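2026-03-04
By Juwita Sopacua

Handout 2 – phone cases, on and off

Bring your own phone if you like, I've got spares! We start with the camera corner, always.

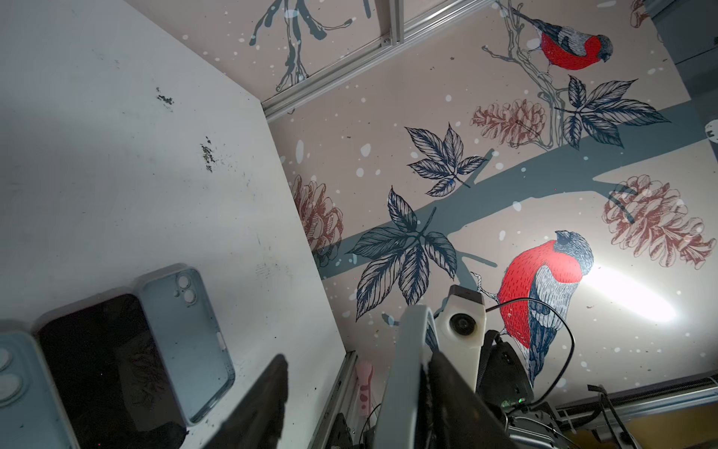
Ease that corner in first, then press along the long side – slowly, please.
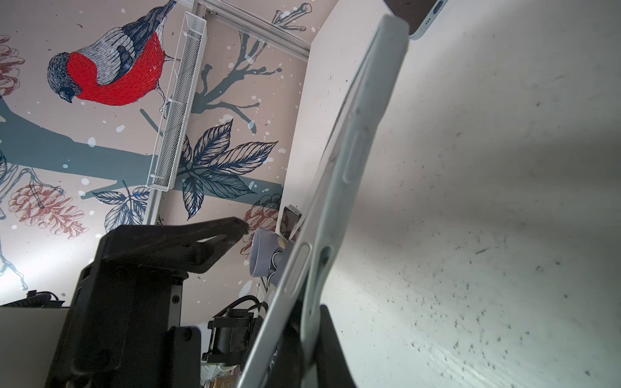

Buttons are where people rush. Run a thumb down the edge before you call it done; on the pale grey-blue case the button outline is raised, so you can find it by feel. 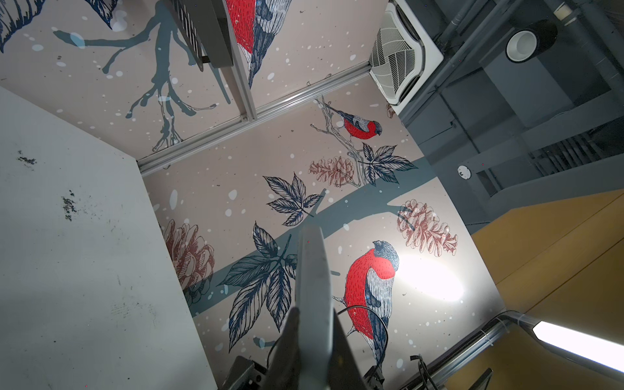 Removal goes the other way round, and we'll do it in September too.

Last check, the charging end. 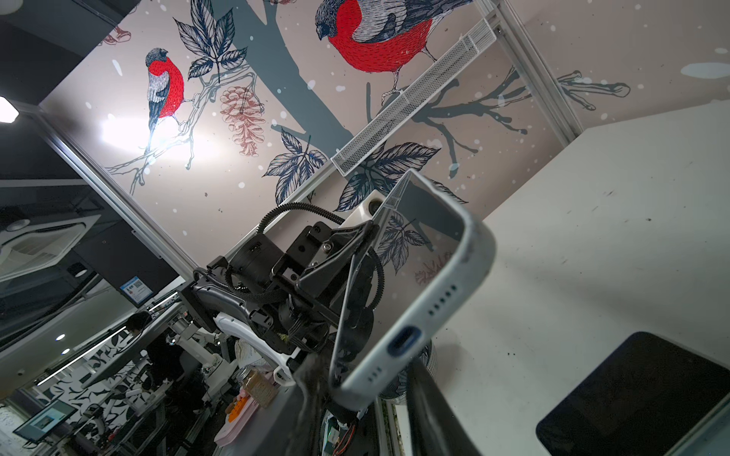
Loubna Morsy: Mine always pops loose at the charger end, can we go over that again?

Faizal Kusuma: Same, please!

16 shares · 2 comments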